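Subject: Re: Pads letting go partway through a lift

On the grippers list last month, another list member wrote:

> Our pads look fine when we fit them and then after a few
> hundred closes the object starts creeping down between the
> fingers. No fault is logged. Has anyone else seen this, and is
> it the pad or the spring?

Yes, and I'm so pleased somebody else has seen it! We have been chasing the same thing at Truscombe since May, on the hand-held pair we use for the bathroom tasks (toothbrush out of cup, toothbrush back in cup, and so on).

Our best guess is the pad. We had it down as good for 2,000 closes, and the first slip in our log came at 1,025. The awkward part is that the finger position reads exactly as it should. The fingers close on the thing, the log says "held", and then it slides a few millimetres when you lift — no warning at all. With a toothbrush you shrug and pick it up. With the glass beakers we had planned for the next round I would be a good deal less relaxed, so those are on hold.

Things we tried, in no sensible order: cleaning the pads, swapping left for right, tightening the finger screws, closing more slowly. Swapping sides moved the fault to the other gripper, and that was a lovely moment after a week of blaming the linkage. Look hard at the pad edges near the lower corners, as ours go there first.

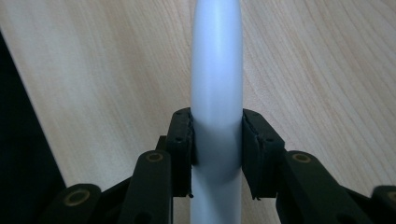
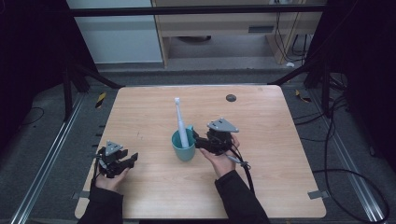
Nedeljković replied off-list and is happy for me to pass it on: check the glue before you blame the rubber. At Skunedstead they pulled 169 closes' worth of good data out of a pad that was already lifting at one corner, and only found it when they ran a fingernail under the edge. The advice from there is to stop every 10 closes on a new batch and look.

I like that a lot and we start on it tomorrow. I'll also try the thicker Valtisix pads if I can get them to fit under the screws. Could you say which glue you're using, and whether your creep is worse on smooth round things? Ours is, by miles.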